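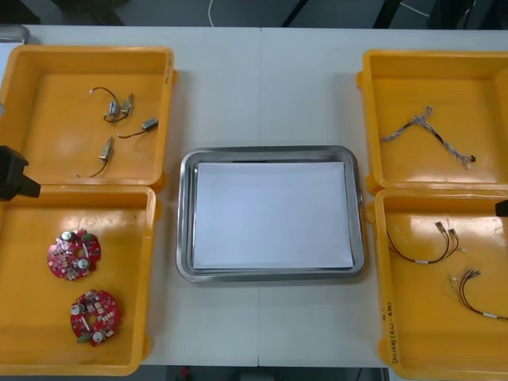
Figure 1. The Resby cell, with yellow bins on both sides and the paper-lined tray in the middle.

Setting up the Resby cell
Ffion James and Lleucu Llewellyn

Our project was to set up a two-arm sorting cell and keep it running through March. We loved this one! Neither of us had worked with two arms before, and by the second Tuesday we were arguing happily about gripper angles over lunch.

Layout
The cell uses two white tables pushed together, and the steel tray straddles the seam. Small wired parts and the red round circuit boards go on the left, harnesses and cable assemblies on the right. Each arm picks from its own side and places into the tray. The sheet of white paper in the tray was Lleucu's idea — bare steel threw glare back at our camera, and the part finder kept chasing it.

Looking after it
Before each session we push the tables tight, square the tray to the seam and run both arms to their home positions. Then we wipe the gripper tips and change the paper if it has creased. The whole routine takes 9 minutes.

Repairs
We logged 698 picks and stopped for repairs four times. Two stops were a loose screw on the left gripper, fixed with thread locker. The other two were cable snags on the right, so we raised the approach height over those bins and slowed the lift. Tangled wires are still the hardest thing to pick, and we want to try softer fingertips next.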